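Fercombe Bench Bender, eight months in

I bought the Fercombe manual profile bender because the alternative was sending every curved handrail to a shop in Cokport and waiting 19 days for it to come back slightly the wrong curve. I can make the wrong curve myself, I reasoned, and in an afternoon.

It's a three-roller machine with a hand crank, made for flat bar, small angle and tube up to 24 mm. It arrived on a pallet with a bag of bolts and a manual that had been translated by somebody with a grudge. Step 7 reads "insert the roller to the satisfaction." I inserted it to mine, which took most of an evening and one trip to the hardware store for a hex key the kit claims to include.

Once bolted down, it is a very decent tool. The frame is thick plate and doesn't flex, the rollers are properly hardened, and the center roller moves on a screw with a big clear dial. Flat bar goes through beautifully. I ran a set of hoops for a garden gate in February and all of them matched, a thing I have never been able to say about anything else I've made in sets.

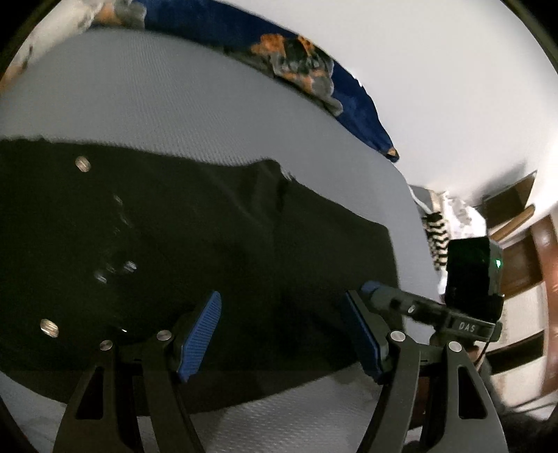 Tube is another story. Thick-walled tube behaves. Thin-walled tube goes oval if you look at it impatiently, and the manual's advice on this point is to "not hurry the metal." Fair enough, but I'd have liked a chart. I ended up making my own, one scrap piece at a time, and it now hangs over the bench looking like the work of a man expecting an earthquake. Small bites on the dial and a lot of passes seem to be the trick. Your shoulder will have opinions.

The crank is my main complaint. The handle is short, the grip spins when it shouldn't and sticks when it should spin. I replaced it with a longer one from Hou, who make one for their own bender that happens to fit after eight minutes with a file. It should have come like that.

Angle iron needs the extra roller set, sold separately and priced as if each roller had been to college. Leg out is fine. Leg in twists, and I've given up on it and still send those jobs to Cokport.

I did try the Grestdale before buying this one. It has a nicer crank and a much worse frame, and you could watch the whole thing lean when the bar went in.

Four stars for the Fercombe. The missing one is for the handle, and they can have half of it back if they mail me the hex key.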